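1 March 2026
By Ok-hee Han

The Wouters button works in Banby opens its doors once a year, on a day in February, and this time I had a ticket. I sew for a living and have been buying their shell buttons through a shop for years, so I wanted to see the place they come from.

Visitors sign in at the loading dock and are sent up in groups of 12. Our guide had worked in the dyeing room before she moved to the office. She spoke quietly and the compressors were running, so the people at the back missed most of the first stop.

The tour starts with the raw stock. Shell arrives in sacks and is soaked before cutting. The blanks are drilled out with a tube saw under running water, and what is left of the shell looks like a slice of cheese. It goes to a firm called Tatora, which grinds it for garden paths. Corozo nut comes in already sliced and dried. It takes dye better than shell does, and most of the coat buttons are made from it.

Turning and drilling are on the second floor. The older lathes are still used for short runs, down to 700 pieces. Anything smaller than that goes to the sample room, where the price per button is a good deal higher. I asked about matching a discontinued button and was told to send in one from the garment, not a photograph. They keep a card for every pattern they have made, and the cabinet now holds 1,527 of them. Pattern 649 is the four-hole I use on work shirts. The card was pulled out for me and it had three changes of rim thickness penciled on the back. 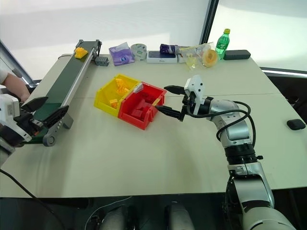
Table with two open bins, side by side.

After that came the dye room, which was warm and smelled of vinegar. Small lots are dyed in mesh bags and checked against a thread card at a north window. Navy is the hardest to repeat, and they will not promise a match between lots. Buy all you need at one time.

Polishing is done in drums with wood chips and wax. It runs overnight, so there was not much to see, but we were allowed to put a hand in a finished batch.

The tour ended in the shop. Seconds were sold by the scoop and there was a long line. I bought two scoops and a card of horn toggles from the Trakness range, which was marked down. Coffee was free and the cake was not.

A few practical notes. The stairs are steep and there is no elevator on the visitor side. Parking is on the street - the lot is for staff. The whole visit took most of the morning, and the shop takes cards. Tickets for next year go on sale at the front office in the fall.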